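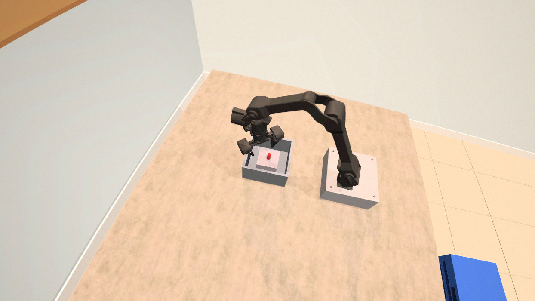 Can a person teach a robot arm a job just by doing it once?

Once gets you a recording. Whether the arm has learned anything is a separate matter, and in Marjorie Oakley's experience the answer usually arrives a week later, when someone moves the workpiece.

Oakley spent years fitting arms on packing lines before she went to Hollis, where she now reviews teaching systems that other people want to sell. We spoke on 17/03/2023 about Dretema, a package that lets an operator steer a simulated arm by remote control and save each run as a demonstration. The practice task is small: bring the gripper down over a red knob in a shallow gray bin, take hold, lift.

"Everybody likes it for the first 20 minutes," she says. "Then they want to know why their wrist hurts and why the fingers keep catching the rim."

She asked for 220 demonstrations from the same operator, Jamie Penrose, and threw out 30. Some were plain misses. Others bothered her more, because the grasp was fine and the route to it made no sense.

"Jamie would stop above the bin and think. Fair enough, I'd think too. But the software doesn't know he's thinking. It sees an arm that waits, so it learns to wait."

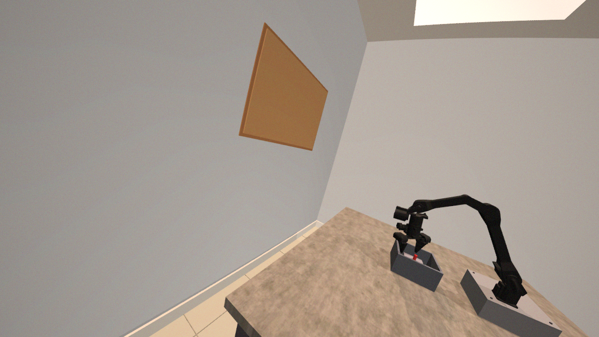 "And the walls of the bin are what make it hard," she goes on. "On an open table you can come in from wherever you like. With sides you have to come down fairly straight, and you have to judge depth off a screen. People are bad at that. I'm bad at that."

Guiding a real arm by hand is easier on the operator, she says, though she has complaints there as well. You feel the contact, and the recording mostly doesn't.

Valentin Bühler, who runs training at Mivstead, is more hopeful. He told me shop-floor staff will be teaching most of their own arms by 2032. I read that to Oakley.

"Which staff? On whose shift?" she said. "Valentin has a very good demo room."

She has agreed to look at the next version in May, with the bin turned to an angle Penrose hasn't practiced.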